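Flarkel (sorting kit)

Flarkel is a two-arm benchtop robot kit for sorting small parts, sold by the automation firm Sorkthorpe. It is meant for repair shops, parts counters and technical schools that handle mixed electrical and plumbing stock. The kit went on sale in August 2018 and is offered in the standard version and a teaching version called Flarkel Tirach.

History

Sorkthorpe began work on the kit after closing its line of conveyor sorters. Early units had a single arm and were lent to parts dealers on short leases. The second arm was added before the sales release so that items could be set down on either side of the table without a long reach. Software updates were free for the first 12 months and are now part of a service plan.

Design

The standard kit has two jointed arms, each with a parallel gripper, along with a controller, cabling and a set of plastic trays. The buyer supplies the table. Parts are spread out between the arms, and the operator assigns each type of part to a tray in the setup menu. The software comes with a parts library of 2498 entries, including push buttons, circuit breakers, small power supplies, valves and fittings. New entries are added by showing the part to the system in 3 positions.

The arms do not change tools on their own. Flat washers, loose wire and anything wider than the gripper opening have to be sorted by hand.

Service

Installation is handled by Sorkthorpe or by its reseller Woldemariam, which also runs a one-day operator course. The service plan covers gripper fingers, cables and a yearly calibration visit.

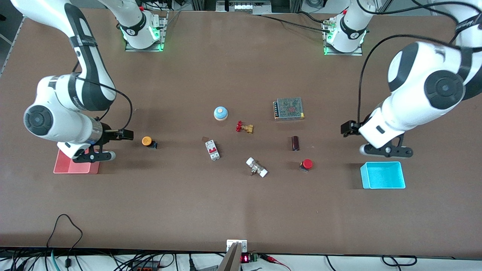

Two-arm sorting with a red-pink tray and a blue tray. Between the grippers are push buttons, a circuit breaker, a power supply unit and a valve with a red handwheel.

Reception

Trade reviewers praised the short setup time and the plain menus. Complaints centered on the price of replacement fingers and on slow handling of round parts, which tend to roll when touched. A revised finger with a grooved face was released on Oct 25, 2019, and is supplied with all later kits.

See also

Bin picking
Parallel gripper
Pick and place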